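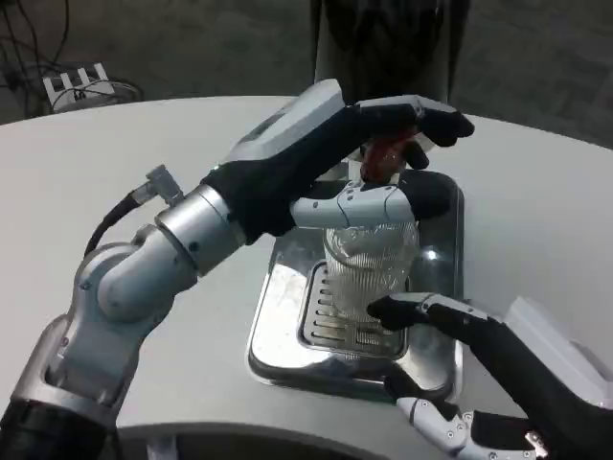
Vadton gets a social network for people who sell zippers

Sunday, May 9, 2021

If your idea of a good evening online is arguing over coil zippers versus molded ones, your ship has come in. Pleltari, a members-only network for the sewing supply trade, opened its doors to wholesalers last week after a trial that began in February.

The site was started in Vadton by Severyn Sydorenko, who spent years selling buttons and thread to small clothing makers and got tired of doing business in the comments under other people's vacation photos. "I had a customer order 50 gross of snaps underneath a picture of my nephew's birthday cake," he said. "I filled the order. It didn't feel professional."

Pleltari works much like the big networks, minus the politics and most of the people. Members set up a company page, list what they have in stock, and post what they're looking for. Buyers can rate sellers on delivery and on how well the color of the goods matches the color on the screen, a subject on which feelings run high. There is no "like" button. There is a button marked "Send me a swatch."

The network had 2333 members as of Friday. Joining is free for buyers, while sellers pay $85 a year after the first 3 months. Sydorenko says ads may come later, though he would prefer that they be for something other than zippers.

One early member is Saraç, a family-run ribbon wholesaler that had managed until now with a fax machine and a firm handshake. It has picked up new accounts through the site and also a long-running feud over the correct name for a certain shade of beige.

Competition may be on the way. Fenar, which runs a similar network for upholsterers, has said it is "looking at notions," the trade's word for small sewing goods – or possibly just a remark about its planning process. The company didn't return a call.

A mobile app for Pleltari is due this summer. Members have already started a discussion thread about the icon, and it's up to nine pages.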